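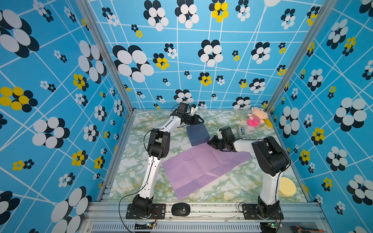 Re: 접지저항 측정기 교체 건, 그리고 클램프식으로 다 되느냐는 질문

공유 3 · 댓글 14

안녕하세요, 프뢸리히입니다. 답장이 늦어 죄송합니다. 아키노 님 메일을 받고 바로 쓰려고 했는데, 9월은 정기점검이 몰려 있어서 저녁에 책상 앞에 앉으면 그대로 눈이 감기더라고요. 오늘은 커피를 한 주전자 내려놓고 마음먹고 씁니다. 길어질 것 같으니 바쁘신 분들은 중간의 보조전극 이야기만 읽으셔도 됩니다.

우선 아키노 님이 쓰신 부분을 그대로 옮겨 둡니다. 목록에 새로 들어오신 분들도 계시니까요.

> 보낸 사람: Noel Aquino
> 안녕하세요, 여러분. 저희 팀에서 쓰던 Dhillon 접지저항계가 드디어 수명이 다한 것 같습니다. 전원은 들어오는데 같은 자리에서 잴 때마다 값이 다르게 나오고, 교정을 맡겼더니 수리비가 새 장비의 절반이 넘는다고 합니다.
> 그래서 이번 기회에 Pundadix 클램프식으로 완전히 넘어가자는 의견이 나왔습니다. 말뚝을 박을 필요도 없고 혼자서도 잴 수 있으니 점검 시간이 확 줄어든다고요. 솔직히 저도 솔깃합니다.
> 그런데 지난번에 프뢸리히 님이 클램프식만 믿고 가면 곤란한 경우가 있다고 하셨던 게 기억이 나서요. 어떤 경우인지 조금 풀어서 설명해 주실 수 있을까요? 저희는 수용가 변전실과 통신 철탑, 그리고 작은 태양광 부지를 같이 보고 있습니다.
> 아, 그리고 시험 리드는 Budness 것을 계속 쓰는 게 나을지도 궁금합니다.
> Noel 드림

아키노 님, 질문을 이렇게 차근차근 적어 주셔서 정말 고맙습니다. 이런 메일은 답하는 사람도 신이 납니다!

먼저 클램프식부터 말씀드릴게요. 저도 클램프식을 아주 좋아합니다. 가방에서 꺼내 접지선에 물리면 바로 값이 나오니까 얼마나 편한지 모릅니다. 다만 이 방식은 접지선에 전압을 유도하고 그때 흐르는 전류를 읽어서 루프 전체의 저항을 보여 줍니다. 그러니까 재고 있는 접지극 말고도 전류가 돌아올 다른 접지 경로가 있어야 하고, 그 경로의 저항이 아주 낮아야 화면의 숫자를 그 접지극의 저항으로 봐도 무리가 없습니다. 다중접지된 배전선로나 접지극이 여럿 병렬로 묶인 설비라면 대체로 잘 맞습니다.

문제는 말씀하신 태양광 부지 같은 곳입니다. 접지극이 하나뿐인데 다른 접지와 이어져 있지 않으면 전류가 돌아올 길이 없어서 터무니없이 큰 값이 나오거나 범위 초과 표시만 뜹니다. 이건 그나마 이상하다는 걸 금방 알 수 있어서 다행이에요. 더 골치 아픈 건 반대 경우입니다. 땅속이 아니라 금속 배관이나 본딩 도체로만 루프가 닫혀 있으면 아주 예쁜 낮은 값이 나옵니다. 사실은 도체의 연결 상태를 잰 것인데 접지저항이 좋다고 성적서에 적게 되지요. 저도 신입 때 그렇게 적어 냈다가 선배한테 불려 가서 한참 배웠습니다. 지금 생각해도 얼굴이 화끈거립니다.

통신 철탑도 조심하셔야 합니다. 다리가 네 개이고 각각 접지가 내려가 있으면 그중 한 가닥에 물린 클램프는 철탑 몸체를 타고 옆 다리로 도는 전류를 같이 읽습니다. 땅속에서 환상 도체로 묶여 있으면 더 그렇고요. 이런 곳에서는 전체 접지계의 저항을 전위강하법으로 한 번 제대로 재 두고, 클램프로 읽은 값은 해마다 추이를 보는 용도로 쓰시는 걸 권합니다. 접속부가 삭아서 값이 튀는 걸 잡아내는 데는 클램프만 한 게 없습니다. 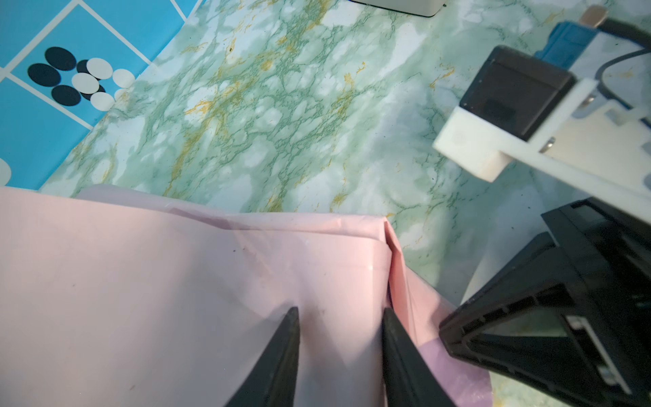

이제 보조전극 이야기입니다. 전위강하법이 번거롭다는 인상은 대개 여기서 생기는데, 요령이 생기면 생각보다 금방 끝납니다. 전류극은 접지계 크기에 비해 충분히 멀리 두셔야 합니다. 전위극은 그 사이, 거리의 62퍼센트쯤 되는 지점에 먼저 박고 앞뒤로 조금씩 옮겨 가며 세 번은 재 보세요. 세 값이 서로 비슷하면 평탄한 구간에 들어온 것이고, 옮길 때마다 계속 올라가면 전류극을 더 멀리 가져가야 합니다. 변전실처럼 접지망이 넓은 곳은 이 과정에서 시간을 제일 많이 씁니다. 한번은 공장 부지 바깥 밭둑까지 리드를 끌고 나갔는데, 밭 주인 할머니께서 옥수수를 삶아 주셔서 그날 측정은 아주 맛있게 끝났습니다.

땅이 말라 있거나 자갈이 많으면 보조전극 자체의 저항이 너무 커져서 계측기가 경고를 띄웁니다. 그럴 때는 말뚝 주변에 물을 넉넉히 붓고 조금 기다렸다가 다시 재시면 됩니다. 그래도 안 되면 말뚝을 두세 개 더 박아서 병렬로 묶으세요. 아스팔트 위에서 젖은 천과 금속망으로 대신하는 분들도 계신데, 밑이 콘크리트면 그럭저럭 되지만 아스팔트는 절연이 좋아서 기대하지 않으시는 게 좋습니다.

그리고 리드를 나란히 길게 끌면 서로 유도가 생깁니다. 전류 리드와 전위 리드는 가능하면 벌려서 깔아 주세요. 주변에 누설전류가 많은 공장이라면 측정 주파수를 바꿀 수 있는 기종이 큰 도움이 됩니다. 저희가 쓰는 Skulness는 128헤르츠로 재는 모드가 있어서 상용주파수와 그 고조파를 비켜 갑니다. 이 모드로 바꾸고 나서 변전실에서 값이 춤추던 현상이 거의 사라졌습니다. 아키노 님네 Dhillon도 고장이라고 단정하기 전에, 누설전류가 없는 조용한 장소에서 기준저항을 물려 한번 재 보시면 어떨까요? 리드 단자가 헐거워서 그런 경우도 꽤 봤습니다.

Budness 리드는 저라면 계속 씁니다. 피복이 추울 때도 잘 안 굳고 릴에 감기는 느낌이 좋아요. 다만 릴에 감긴 채로 재지는 마시고, 끝의 악어클립은 스프링이 약해지기 전에 갈아 주세요. 저희는 14개월마다 한 번씩 클립만 새로 답니다. 왜 하필 열네 달인지는 저도 모르겠습니다. 처음에 누가 장부에 그렇게 적어 놓았고 다들 그대로 따르고 있네요.

예산 말씀을 안 하셨는데, 저희가 Skulness 본체에 말뚝과 릴까지 묶어서 받은 견적이 거의 3,666유로였습니다. 싸다고는 못 하겠습니다. 그래도 클램프식 한 대와 전위강하식 한 대를 같이 갖추시는 게 제일 마음 편합니다. 한 번에 두 대가 어려우시면 전위강하식을 먼저 사시고 클램프는 필요할 때 빌려 쓰세요. 저희 쪽 Pundadix는 점검철만 지나면 선반에서 쉬고 있으니 택배로 보내 드릴 수도 있습니다.

안전 이야기도 하나만 덧붙일게요. 운전 중인 변전실에서 접지선을 풀고 재는 일은 절대 혼자 하지 마세요. 지락이 나면 보조전극 리드에도 위험한 전압이 걸릴 수 있으니 절연장갑을 끼시고, 날씨가 수상하면 그날은 접으셔야 합니다. 멀리서 천둥소리만 들려도 저는 바로 리드를 걷습니다.

철탑 접지 도면이 있으시면 목록에 올려 주세요. 전류극을 어느 방향으로 빼면 좋을지 다 같이 들여다보면 재미있을 것 같습니다. 그리고 기준저항으로 재 본 결과도 꼭 알려 주시고요!

따뜻한 인사를 담아,
Sabine Fröhlich

추신. 지난번에 여쭤보셨던 대지저항률 기록 양식은 아직 정리하는 중입니다. 말뚝 간격을 적는 칸이 좁다는 불평을 듣고 다시 고치고 있으니 조금만 기다려 주세요.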